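Kraft Paper, Blue Tape and a Sharper Kitchen: My Table Tricks

I've had a roll of brown paper standing in the corner of my kitchen for so long now that guests hang their scarves on it. It started as wrapping paper. I bought it one September because I was fed up with shiny Christmas rolls that tear if you look at them sideways, and then the holidays ended and I still had what felt like a mile of the stuff. So I started putting it on the table. Then under the paint cans. Then inside the drawers. You get the idea!

A few of you asked in the comments on the jam post how I keep the table from turning purple, so I'm finally writing the whole thing up. Grab a coffee, this one rambles.

Covering a table so it stays covered

Roll the paper out with the curl facing down. If the curl faces up, the ends lift the minute you turn your back and your measuring spoons go on the floor (ask me how I know). I let mine hang over each end by a hand's width and tape it on the underside of the tabletop, where the tape never shows and my sleeves can't catch it.

If your table is wider than the roll, lay two lengths and overlap them, with the top piece on the side you stand at. Crumbs then get brushed over the seam and don't go down into it. Tape the seam all the way along. Dabs of tape every so often look fine until somebody slides a baking sheet across.

Wrinkles don't bother me. If they bother you, a barely warm iron on the dry setting will take out most of them, but do it on the ironing board before the paper goes down. Please don't iron on top of a varnished table. My neighbor Dzifa did that to her mother's sideboard and there is now a permanent doily on it.

Marking it off

The tape came in when we did the big pickling day at Dzifa's. There were 26 jars, 6 of us and one table, and by lunchtime nobody's cucumbers were where they'd left them. The next time around I taped the table off into sections before anyone arrived and wrote right on the paper with a marker: washed, trimmed, packed, lids. It was so much calmer.
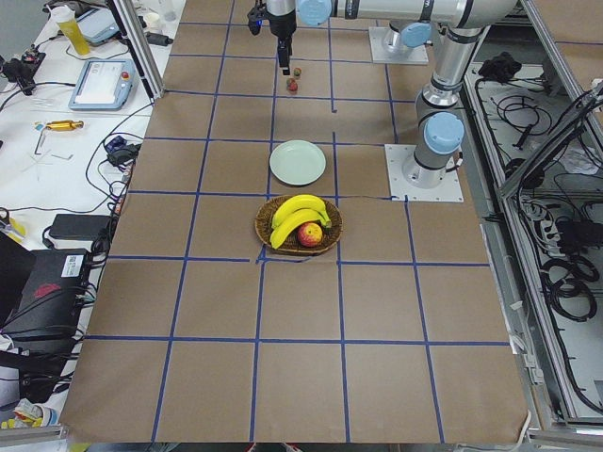 Painter's tape is what you want for this, the kind sold for masking trim. Packing tape rips the paper when you lift it, and the clear stuff is impossible to find the end of anyway. Run your long strips first, pulled snug but not stretched, and press them down with the side of your fist. Then do the short ones across. If you stretch the tape it slowly pulls itself back and puckers the paper underneath, and you end up with little hills that roll your cherry tomatoes away.

I don't measure. I use a baking sheet as my guide, lay it down, tape along the edge, move it over and tape again. If you're decorating cookies with kids, go smaller and give each kid a row. They're surprisingly strict about borders.

Some things I've used a marked-off table for:

Sorting seeds in spring, one square per packet, with the name written beside it.
Taking apart the hand mixer. Every screw goes in the square for the part it came out of.
Gift baskets at the holidays.
The puzzle with the lighthouse, which has 500 pieces and 5 colors of sky.
Sorting out the button tin, a job I will never finish.

What about fruit?

Fruit gets its own section because I have opinions. Berries are the worst stainers in my kitchen, and brown paper only buys you time. It soaks juice up instead of letting it run, so a crushed strawberry makes a blot and stays put, but leave it there through lunch and it will get to the wood. If I'm hulling a big batch I slip an old plastic tablecloth under the paper, fuzzy side down. Double layer, no worries.

Don't wash strawberries until you're ready to use them. I know you've heard it, I'd heard it too, and I still washed a whole flat on a Monday and had fur on half of them before the week was out. Keep them dry, in one layer if you've got the fridge space, with a paper towel underneath. Pull out any soft ones the moment you spot them.

Apples and bananas stay apart in my house. Bananas live on a hook, apples go in the fridge drawer, and the pears sit out on a plate where I can press them near the stem every morning. When they give a little there, they're ready, so eat them that day!

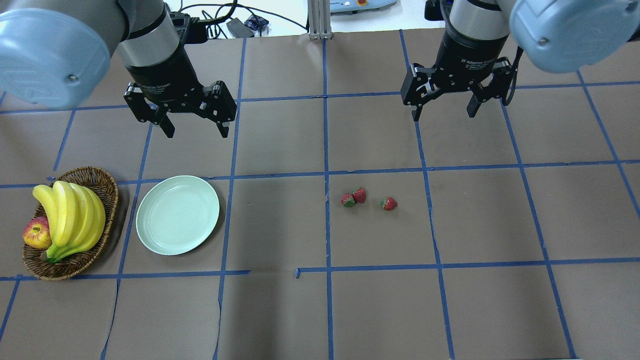
Brown paper and blue tape, with the fruit and plate set out on the grid.

Getting the tape off again

Peel slowly and keep the tape folded back low over itself, nearly flat to the table. Pulling straight up is what takes the surface of the paper with it. If you're throwing the paper out anyway, don't bother, just roll the whole lot up from one end with the crumbs inside and put it in the trash. Paper without food or grease on it can go in the recycling where I live, once the tape is off, but check your own town's rules.

Tape on bare wood is another matter. I wouldn't leave it longer than a day or two, less if the sun hits that spot. Iddrisu Kpodo, who refinished our table after the candle incident, told me to warm stuck tape with a hair dryer on low and then roll the leftover gum off with my thumb. It works, and your thumb will be disgusting. A drop of cooking oil on a rag takes off the last of it, then a wipe with soapy water and a dry cloth.

Using up the scraps

I never throw out a clean end piece. The long skinny ones line the silverware drawer. Squares go between my good skillets so they don't scratch. Scrunched-up bits are great for drying out wet shoes, though you need to swap them a couple of times overnight. And a strip folded in thirds makes a decent funnel for refilling the pepper mill.

One thing I've quit doing is lining cake pans with it. Plain kraft paper isn't baking parchment, it has no coating, and it sticks like crazy. It isn't meant for the oven either, so keep it well away from the burners while you're at it. I had the table end a bit too close to the stove for a while and I'm glad I moved it.

Where I keep the roll

Standing up, in a tall crock by the back door, with a rubber band around it. Lying flat under the bed it got squashed on one side and never rolled out evenly again. The tape hangs on a cup hook inside the pantry door, and I fold the end over into a tab each time so I can find it. My sister keeps hers in a zip bag because dust on the edges makes the tape stick badly, and she's right, I've just never gotten around to it.

Next up is the spice drawer, if I can face it. Somebody asked whether I'd cover wax paper versus parchment too – yes, but I need to buy wax paper first. Leave your own table tricks in the comments, especially if you've found something that gets turmeric out of a white countertop!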